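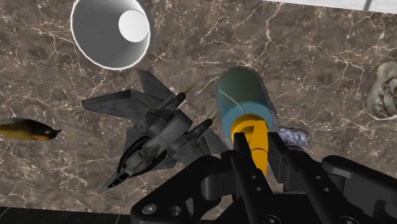
Chapter 13
Planning and Budgeting for a Manipulation Cell

13.1 Scope of the chapter

The previous chapters treated the robot arm as a given. The reader was told its reach, its payload and its repeatability, and was asked to work out what it could do. In practice these figures are chosen by someone, usually before the task has been fully described, and they are difficult to change once a purchase order has been signed. This chapter deals with the choice.

The type of cell considered is a single arm with a two-finger gripper, working above a table on which objects of mixed shape have been placed without fixtures. A cylinder held between two fingers is close to the best case for such a gripper. A model aircraft with swept wings, a small bird figure or a rough lump the size of a stone is not, and a budget drawn up around the cylinder will be wrong for the others. Most of the cost overruns discussed in Section 13.5 can be traced to a parts list that was too narrow at the start.

After completing the chapter, the reader should be able to write an object list, derive gripper requirements from it, separate one-time costs from recurring costs, and decide which questions can be settled in simulation before any hardware is ordered.

13.2 The object list

An object list is a table with one row for each item the cell must handle. At minimum it records the largest and smallest dimension, the mass, the surface finish and the poses in which the item may be found. Pose is often left out. A cup standing upright offers its rim to a gripper coming from above, with one finger inside and one outside. The same cup on its side offers a curved wall and may roll. These are separate rows, and the gripper must satisfy both.

Surface finish matters for two reasons. It sets the friction available at the fingertips, and it affects the camera. Glossy and translucent items are a known difficulty for depth sensors, which may return no reading or a reading from whatever lies behind the item. If translucent items appear on the list, the sensor line of the budget should be reviewed before the arm is selected. A patterned or veined work surface should also be recorded, as it can interfere with methods that separate object from background by color or texture.

Spacing is the last column. When one item stands directly behind another, the outside width of the fingers becomes a constraint along with the opening between them. Published gripper data nearly always gives the opening. The outside width may have to be taken from a drawing.

13.3 From object list to specification

The gripper is specified first, the arm second. The order follows from the payload calculation:

required payload = heaviest object + gripper + mounting plate + cabling and sensors carried at the wrist

Beginners tend to enter the heaviest object and stop. On small arms the gripper and its plate may outweigh anything on the object list, and an arm chosen on object mass alone will then be overloaded before it has picked anything up. Fingers and brackets with rows of mounting holes allow fingertips to be moved or exchanged, and it is reasonable to budget for 2 sets of tips from the outset, one flat and one shaped.

Reach is measured to the farthest object position with the gripper in its working orientation. A figure taken with the arm fully extended should not be used.

13.4 Simulation before purchase

A rendered model of the cell costs engineering time but no hardware, and it answers a limited set of questions well. It will show whether the fingers clear neighboring objects, whether the wrist can reach the required angles, and how much of the table the camera loses when the gripper is in view. It is less reliable on friction, on soft or crumpled materials, and on cable drag. Results in these areas should be treated as provisional until a physical trial has been run.

The Jevwood case, used throughout the remaining sections, illustrates the point. Jevwood planned a sorting cell for 436 catalog items and received quotations from Evix and Trastov. Its project engineer, Aqeel Dogar, had both grippers modeled against a sample of the catalog. The Trastov unit had the wider opening but failed in crowded layouts on account of its housing. The Evix unit cleared those layouts and could not open far enough for 3 of the items. Jevwood bought the Evix unit and moved the 3 items to manual handling. The decision memo, dated 2024-05-16, is reproduced in Appendix C together with the cost sheet prepared by Tariq Orakzai of the integrator, Iyer.

13.5 Cost categories

The price of the arm is the figure most often quoted in early meetings and the least useful for planning. A working budget has at least these headings:

Arm and controller
Gripper, fingertips and mounting hardware
Cameras, lighting and calibration targets
Table, base and guarding
Integration and programming labor
Simulation software and modeling time
Spare parts
Training
Annual maintenance and license renewals

The last two headings are frequently charged to a different department and so disappear from the project total. They should be shown in the request even when another account will pay for them. Jevwood's first cost sheet omitted renewals, and a revised request had to be submitted in July.

Each heading is examined in turn below, beginning with the gripper.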